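Packing a Small Shallow Carton with Mixed Desk Supplies

Maintained by Lanying Yin, Irncombe office services

Scope

These steps cover the packing of light, mixed supplies into a single shallow carton for transfer between rooms or for parcel shipment within the Irncombe sites. Typical contents are tissue packs, small bottles, sample sachets, pens and cable ties. Glass, batteries and anything heavier than 5 kg per carton go through the loading desk and are outside this page.

What you need

One shallow corrugated carton with attached flaps
Items to be packed
Kraft paper, torn from the roll in 30 cm lengths
Paper tape, 48 mm
Resealable bags for liquids
Marker and a Tandine address label
A table with clear space on all sides of the carton

Step 1. Check the carton

Fold the carton up and look at the four bottom corners. Light should not show through them. Press the center of the base with a flat hand; if it bows, run a second strip of tape along the bottom seam and one across it. Small die-cut holes in the end walls are acceptable for dry goods. Cover them from the inside with tape if the contents include anything narrower than the hole, such as pens or loose clips.

A used carton may be packed again if the creases are still firm. Discard it if a flap has torn for more than a third of its length. Remove or cover all old labels before packing starts.

Step 2. Set up the table

Put the carton down with the attached flap on the side away from you. With the flap on the near side you have to reach over it for every item, and it gets crushed by the forearm. On a round table, keep the carton toward the middle and place the items between the carton and the edge, in the order they will go in. Move drinks off the table. Cables and power strips can stay if they are clear of the carton and the tape.

Step 3. Sort by shape

Make one group of soft flat items, one of rigid upright items and one of small loose items. Soft flat items form the bottom layer and the side padding. Rigid items stand or lie between them. Small loose items go into a bag first and are packed as one piece.
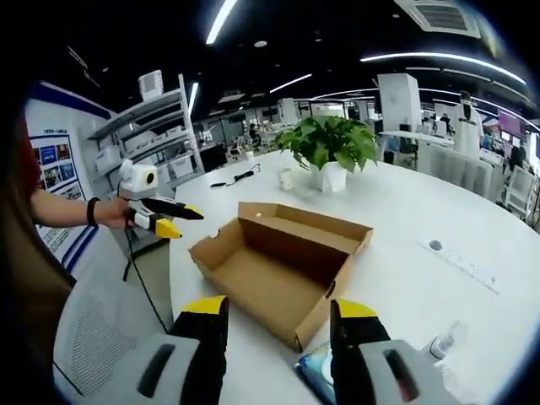
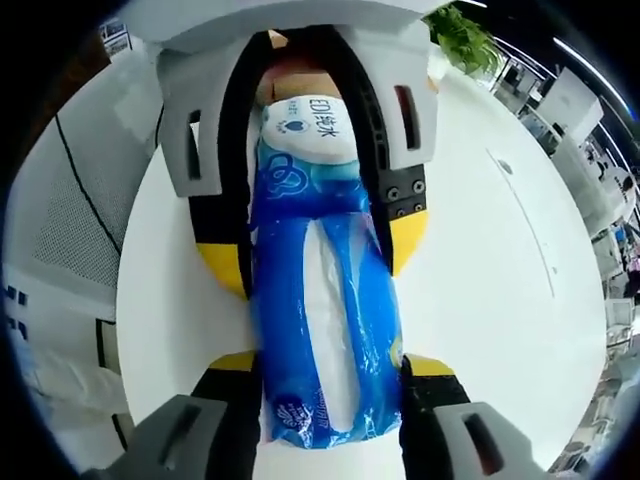 Soft packs are the most useful filler in a shallow carton and should be handled first. Squeeze out trapped air by pressing from the closed end toward the opening flap, and check that the adhesive strip is still holding. Grip each pack by its two long sides and carry it level. A tissue pack in a glossy plastic wrapper, like the blue one with the white stripe down the middle, slides easily against its neighbors, so lay such packs lengthwise along the long wall of the carton and close the row with a folded piece of kraft paper. Do not stack more than two.

Step 4. Bag and place liquids

Tighten the cap of each bottle, turn the bottle upside down over a paper towel for 10 seconds, and inspect the towel. If it is dry, put the bottle in a resealable bag and press the air out. Small plastic bottles may lie flat if they do not clear the rim when standing. Place them near the middle, with a soft pack on each side. A bottle against an end wall takes the full force of a dropped corner.

Step 5. Fill the gaps

Crumple the kraft lengths loosely and push them into the remaining spaces, corners first. Hold the carton by both ends and tilt it slowly to either side. Contents that shift by more than a finger's width need more paper. The fill should stop level with the rim, or slightly above it if the contents are all soft.

Step 6. Close and label

Fold the flap over without forcing it. If it lifts in the center, take out paper until it lies flat. Tape the full length of the seam and carry the tape down each end wall for at least 5 cm. Apply the label to the largest flat face, clear of the seam, and write the contents group (soft, mixed or liquid) in the lower corner.

Transfers to Ondness leave from the ground floor shelf. Cartons for the Hou building need the room number on the label as well as the name.

Notes

Combined liquid volume per carton is limited to 1000 ml. Split larger amounts over two cartons.

The 48 mm tape replaced the narrow roll in August. Leftover narrow tape can be used on resealable bags only.

Last revised Thursday, June 12, 2025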